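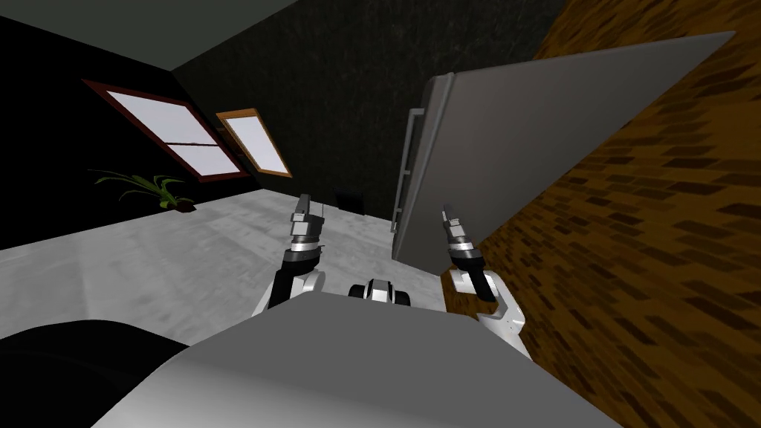
Ziken simulation, refrigerator task: both grippers raised near the long door handles.

Report on the Visit to Drandotix, Qin Site
Workplace Practice Group

On October 23, 2018, members of the Workplace Practice Group visited the Qin site of Drandotix, a company that develops two-armed service robots for staff kitchens and supply rooms. The visit was arranged at the request of Lomaline, which runs canteens for office and factory customers and has agreed to take part in a trial of the robots at two of its locations. The Group was asked to look at how the work of preparing the robots is organized, and at what the trial is likely to mean for kitchen employees.

The delegation was received by Ruoxi Wan, head of simulation operations. Jianhua Cai, kitchen supervisor at Lomaline, attended for the whole of the day and took part in the discussion in the afternoon.

The site and its staff

Drandotix employs 90 people at Qin. Most of them do not work with physical machines on an ordinary day. The robots are first taught and checked in a computer simulation called Ziken, and the largest room in the building is given over to 24 desks from which simulated tasks are prepared, run and reviewed. The people at these desks are known as task operators. Several came to the company from catering, hotel housekeeping and warehouse work, and were hired for their knowledge of how such jobs are done.

Training for a new task operator lasts seven weeks. The first part covers the software and the second is spent beside an experienced operator. Ms. Wan explained that an earlier, shorter course had been given up after new staff were found to be passing runs that a kitchen employee would have rejected – a door left standing open, for example, or an item set down where the next person would knock it over.

The refrigerator task

The delegation spent most of the morning with the team responsible for refrigerator work. Opening a refrigerator, taking out what is needed and closing it again is among the tasks Lomaline has asked for, as it comes up many times in a shift and takes employees away from the serving counter.

An operator begins by choosing a room and placing the robot in it. The rooms differ in layout, wall covering, light and furniture, and some are deliberately poorly lit. The robot is then started from a number of positions, and the operator reviews each attempt from several viewpoints, among them the view over the robot's own body and a close view of a single gripper. Attempts are marked as accepted, rejected or doubtful. Doubtful attempts go to a second operator, who does not see the first operator's note until after giving an opinion.

In the month before our visit the team reviewed 2,222 attempts at the refrigerator task. The delegation asked how steady attention is kept up over that amount of viewing. Operators change tasks after each break, and no one reviews the same task for a full day. The Group considers this a sound arrangement and recommends that it be written into the employment terms at Qin, where at present it rests on custom. 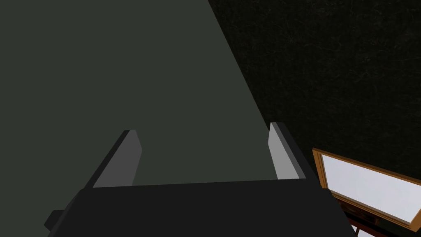
Gripper view from the same simulated room, with the fingers open and nothing held.

Reviewing the close view

Members were invited to sit at a desk and mark a short set of attempts themselves. Most of us found the close view harder to judge than expected. With only the fingers and a plain surface to go by, it was difficult to tell how far the gripper was from anything else in the room, and several of our marks differed from those of the operators. Experienced staff switch between the two views often and seldom decide on the basis of one alone.

The desks can be raised and lowered, and the screens are of good size. The room was warm by midday. Two operators mentioned eye strain, and we understand that a review of the lighting is planned for November.

Expected changes at Lomaline

Mr. Cai described the present position in the canteens. Refrigerator and shelf work is shared among all kitchen employees and is not popular, but it also gives people time away from the counter during busy periods. He expressed concern that if the robots take over this part of the job, what remains will be heavier in customer contact and lighter in short pauses. He asked that break times be looked at again before the trial starts. Lomaline's management has stated in writing that no positions will be cut during the trial. It has made no statement about the period that follows.

Drandotix proposes that one employee per shift be trained to stop the robot, restart it and report faults. Ms. Wan confirmed that this person would have a direct line to the Qin desks. The Group's view is that the duty should carry extra pay and that it should rotate, so that the knowledge does not rest with one individual. Mr. Cai added that kitchen employees should be able to send remarks on the robot's working habits to the task operators – they will notice things in the first week that a simulated room does not show.

Points for follow-up

Lomaline is to provide the Group with its shift plans for both trial locations.
Drandotix is to supply the training outline for the shift contact, in the languages used in the kitchens.
The arrangement for changing tasks after breaks is to be raised with the Drandotix personnel office.
A second visit will be requested once a robot has been installed at the first canteen.

The Group thanks Ms. Wan and the operators at Qin for their time and for their open answers to our questions.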